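The good plates should be used on ordinary days

In my parents' flat there was a cupboard with glass doors, and behind the glass doors stood the plates we did not eat from. They were for guests. We had guests perhaps two times in a year, and my mother washed the plates before they came because of the dust, and again after they left, and then the doors were closed. For all other meals we had the others, which were a mixture of three or four old sets and had small pieces missing from the edges.

I have lived in this country long enough to have my own cupboard, and I noticed last year that I was doing the same thing. I had a set from Nusetti, bought in a sale, and I kept it on the highest shelf where I need a chair to reach it. I was eating my soup from a bowl that came free with something. I am 59 years old. I asked myself what occasion I was waiting for, and I could not name one.

My opinion is that the division of a household into good things and everyday things is a mistake, and that most families who still make it would be happier if they stopped. I know that many readers do not agree, so I will try to be fair to the other side.

The first argument for keeping things apart is money. A good plate costs more and it will break sooner if it is used every day. This is true, and I do not want to laugh at it. When my parents bought their set it cost them more than a month of rent, and it could not be replaced, as the factory sold abroad most of what it made. For them a broken plate was a real loss. But my own set was not like this. I could buy a new plate tomorrow in the Plevik shop near the station for the price of a sandwich and a coffee. I had inherited the fear without the reason for it.

The second argument is respect for the guest. If you eat every day from the good plates, what do you have left to offer to a visitor? I thought about this one for longer, for I was brought up to believe it. Now I would say that what a guest remembers is the food and whether he was allowed to sit for a long time. I have been to dinners where the hostess watched my fork so carefully that I could not enjoy the fish. I have also been to a kitchen where we ate stew from deep plates with a crack through the glaze, and I would go back there this evening if they asked me.
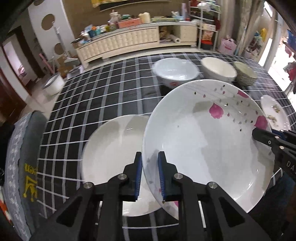 So what should you do if you have a cupboard full of things you are afraid to use? Take out two plates this week, put them on the shelf with the cups you drink from every morning, and leave the rest where they are until you feel ready.

This is how I began. I did not move the whole set at once, as I am a careful person. I took two plates and ate my breakfast from one of them. For the first days I was nervous and washed it by hand directly after eating. After some weeks I forgot that it was a special plate, and I put it in the machine with the rest. In May I carried down all the others.

I must be exact and say that I have broken one since then. It slipped when I was drying it, and it fell on the kitchen tiles. I was angry for an hour or so. Then I swept the floor and made tea, and the next day there was one plate fewer and I did not miss it.

There is one more thing, which is more difficult to write. When my mother died we had to empty the flat, and my sister and I took the set from behind the glass. Neither of us had room for it. We asked at two shops and they did not want it — old dinner sets are very hard to sell now, even complete ones. In the end a woman from the same building took it for her daughter. The gold line around the edge was perfect on every piece. On our everyday plates the pattern was nearly gone in the middle, where the knives had been, and those were the ones my sister and I quarrelled about. She has four of them and I have two.

I do not say that everything must be used. A christening cup or a grandmother's letter should be kept safe, and I have a small glass dish that I would not give to a child. But a plate is made to have food on it. The same is true for towels that are still folded with the ribbon around them, and for the tablecloth which is only ironed and put back, and for a coat kept for better weather. I have a friend with a bottle of perfume that she has saved so long that it smells now of vinegar.

Tonight it is lentils, with bread. I will put them on the Nusetti plates, and if my neighbour comes down, as she often does, she will get the same plate as me.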